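Wenceslao Figueroa Reads the Whole Thing So You Don't Have To

Wenceslao Figueroa lost his voice twice while recording the history of the Oltska salt trade. The first time was in the chapter on tolls. The second was in the other chapter on tolls.

"There are two," he says. "I wrote to the author and asked if there had been a mistake. She wrote back to say there had originally been four."

The author is Lenuța Ene, and the book is The Salt Road to Oltska, 1,187 pages in hardcover and now an audiobook from Annamalai, the small audio house where Figueroa has spent most of his working life in a booth the size of a shower stall. It comes out in September. He speaks quietly on the phone, like a man being billed by the word.

He did not plan on narrating history. He trained as an actor, played a long run of butlers, and took his first recording job to pay for dental work. That was a biography of a canal engineer, and it sold well enough that Annamalai gave him another canal engineer. "I've done canals, I've done grain, I've done a history of the envelope," he says. "They gave the Vikings to somebody else."

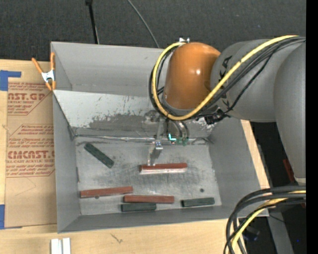

Ene's book had been turned down by a larger publisher, Mevier, which offered to do an abridged version with music. She declined, and still gets heated on the subject. "They wanted it to run four hours," she told me when she joined our call halfway through, from what sounded like a train. "Four hours gets you to the first warehouse." Her early chapters are stubbornly physical, all sacks, scales, sleds and sore backs, and she holds that most trade history skips the part where somebody has to pick the goods up. Anyone used to a big sheet-metal bin on a tabletop and an orange and gray robot arm reaching into it will find her salt porters hard going. One of them spends six pages on a staircase.

Figueroa likes the staircase. He asked to record it in a single take and got through it on the third try. "You can't rush him," he says. "He's got the sack. If I go faster than he does, I'm cheating."

His preparation is old-fashioned. He reads the book once for pleasure, or in hope of it, and again with a pencil, marking every name he might trip over. For this one the pronunciation list ran to 1,307 entries, and Ene recorded all of them for him on her phone, several with a kettle going in the background. He can still do the kettle.

Did they disagree about anything?

"Footnotes," says Figueroa.

"Footnotes," says Ene, at the same moment and less cheerfully.

She wanted them all read. He wanted none. They settled on the ones containing a crime, a lawsuit or a goat, and he says the goats carried more of the book than anyone expected. A sour exchange between two customs clerks, buried at the bottom of a page in print, is now the bit his editor plays for visitors. Figueroa gave one of the clerks his butler voice. Ene noticed and asked him to keep it.

Neither of them will guess at sales. Annamalai has printed no posters. There is talk of a companion volume on the Jonlow ferries, which Ene describes as short and Figueroa describes as "short, she says."

I asked him whether he remembers the books once they're finished, or if one lot of tolls washes out the last. He thought it over for a while. He has kept the envelope book, he said, and most of the first canal engineer, and he could still tell me what a cartload of salt cost to bring over the Oltska bridge in winter.

I said I'd like to hear it.

"Which bank are you starting from?" he asked, and Ene, on her train, began to explain why that mattered.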